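Stavard newsletter
Members' page / Workshop and stores

Small boxes, lids and the drawer at the back

Anyone who has opened the bottom drawer in the workshop lately will know that it has been hard to shut again. It is where the small empty boxes end up: the ones that parts arrive in, the ones people bring from home because they look useful, and the lids of boxes whose bottom halves went missing long ago. We had a proper go at it in September and this is a note of what was done and how the drawer is meant to work from now on.

Everything was tipped out on to the big white table and paired up. We finished with 41 boxes that have both halves, which have gone back in the drawer. The odd lids and odd bases went into a crate under the bench, where they will stay until the end of the month. If you are missing one half of something, please look there first. After that the crate goes to Gorier, who will take mixed card and plastic as long as it is not greasy.

The boxes are now sorted by size and not by what used to be in them. The old labels had stopped meaning much. The drawer marked "Dustari" had not had a Dustari part in it for years, and the one marked "fuses" was mostly full of hinges. There are four sections, smallest at the left. Please keep lids on when you put a box back, even an empty one. It takes up no more room and it stops the halves drifting apart again. 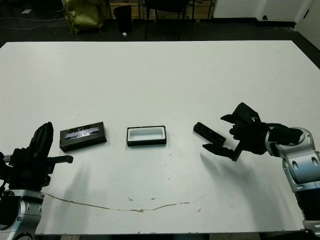 Black box with a taped lid, an open tray and a narrow block on the big white table.

A word about tape. A good many of the lids have been taped at some time, and not always well. Tape on the top of a lid is fine if it is holding a label or covering a split. Tape that runs down over the side and on to the base is a nuisance, as the next person has to cut it to get in and then the lid no longer sits flat. If a box will not stay shut, use one of the wide rubber bands from the tin on the windowsill. They come off cleanly and can be used again.

If you do need to tape something, press it down from the middle outwards and trim the ends. Old tape can usually be lifted with a little warm soapy water and a plastic scraper. Please do not use the metal scraper on the boxes, particularly the black ones, which mark very easily and look shabby once they have been scratched.

The white table also came up at the last meeting. It has a long brownish mark across it and a few dark specks. Washing-up liquid has been tried and so has bicarbonate of soda. If you have a method that works on a matt white top without leaving a shiny patch, write it in the book by the door. We would like to try it on a corner first. Meanwhile, please put a mat down for anything involving oil, glue or stain. The mats are kept behind the door and there are enough to cover most of the top.

We have also been asked whether we should buy a set of matching boxes and throw the rest out. Tsolakis sell them in packs and we looked at the price, but for now the answer is no. The boxes we have are sound, they cost nothing, and the drawer shuts. We can look at it again when the shelving has been paid for.

Lastly, a request. Please do not bring in any more empty boxes for the time being, however good they are. Small screw-top jars are still wanted, with lids, washed and with the labels off. They can be left on the shelf inside the side door any afternoon after 2, and there is a list beside them for anyone looking for a particular size.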